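Gridon open day, or how I spent a whole afternoon looking at floors

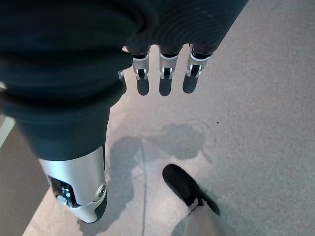 I'd only meant to stay an hour. The Gridon works opens its doors to the public once a year, and in July 2022 I finally got myself on the list (132 places, gone by lunchtime the day they came up!). We met in the car park, got our visitor stickers and were split into two groups, and mine started in the sample hall, so off we went.

If you've ever tried to choose a floor you'll know the feeling. There were 472 finishes on the racks, from nearly white to a brown so dark I'd have called it black, and I wanted all the pale ones. The Bikberg range was my favourite, soft and a bit chalky in colour, though I'm told it shows every crumb. My kitchen would never cope.

After that came the cutting room, with earmuffs on, then the colour lab, which was tiny and smelled like a paint shop. They match each batch against a card kept in a drawer, and the card for one of the greys came from a job in Bragança years ago. I loved that. I could have stood there opening drawers till closing.

Lunch was a sausage in bread for the locals' netball club, and I went back for a second one, no regrets. The Kuvorari stall next door had offcuts at a gold coin each, so I came home with a bag far too heavy for the bus (my shoulder is still sore) and no idea what I'm going to do with them. Coasters, maybe?

Parking is free but fills up early. Wear closed shoes or they'll turn you back at the cutting room door. The next open day is in September, and I've already put my name down.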